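Tubes de dentifrice : Gedatach met en doute les promesses de recyclage

Onerdale, mai – L'association de consommateurs Gedatach publie les résultats de son enquête sur les tubes de dentifrice dits « recyclables ». Elle a interrogé 300 foyers et relu les engagements de 9 marques. Deux seulement précisent dans quelle filière le tube est réellement traité.

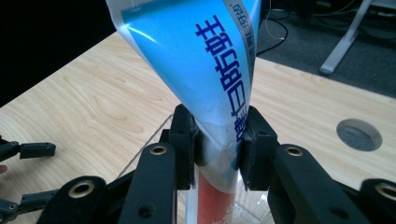
Tube de dentifrice souple à bande bleue.

« Recyclable en théorie, on veut bien. Mais où, et par qui ? », demande Itziar Carrasco, porte-parole de Gedatach. Le distributeur Druvar, qui annonce 20 % de plastique en moins, n'a pas indiqué par rapport à quel modèle – la question lui a été posée deux fois.

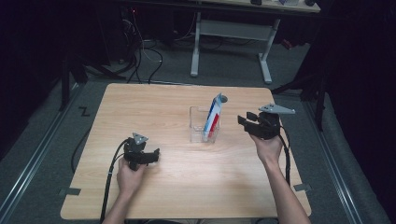 Matić, de son côté, renvoie à une étude interne dont l'association n'a pu obtenir que le résumé. Gedatach demande que la mention « recyclable » soit réservée aux emballages acceptés par les centres de tri locaux, et que les marques publient leurs méthodes de calcul.

Le rapport complet est disponible sur demande auprès du service de presse de Gedatach, à Onerdale.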